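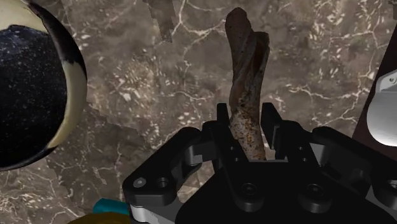 Gripper closed on the rusty spiral piece, simulated counter

Odoi kitchen chores project, progress report to the Vivach fund, 2026-07-15

We are grateful for your patience this spring, and glad to say there is a good deal to tell. The simulated kitchen is up and running, and we have now been through roughly 3000 trial runs of picking things up and putting them down around a bowl. Simple shapes go well. Twisted or narrow ones are still a trial to us, and we have spent 4 weeks on finger placement alone.

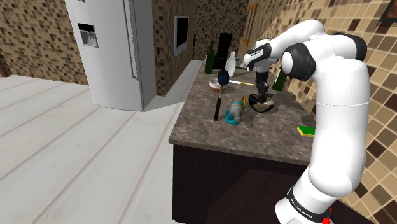

Arm over the dark bowl at the kitchen island

Could a machine tidy your kitchen yet? Not ours, I'm afraid, at least without someone standing by! A crowded counter slows it down badly, and 23 of the household items on our Stetstead list still have no dependable grasp. We would like to move the two best-behaved chores onto the real arm in October, and we'll write again before then with the revised budget for the Stestent workshop.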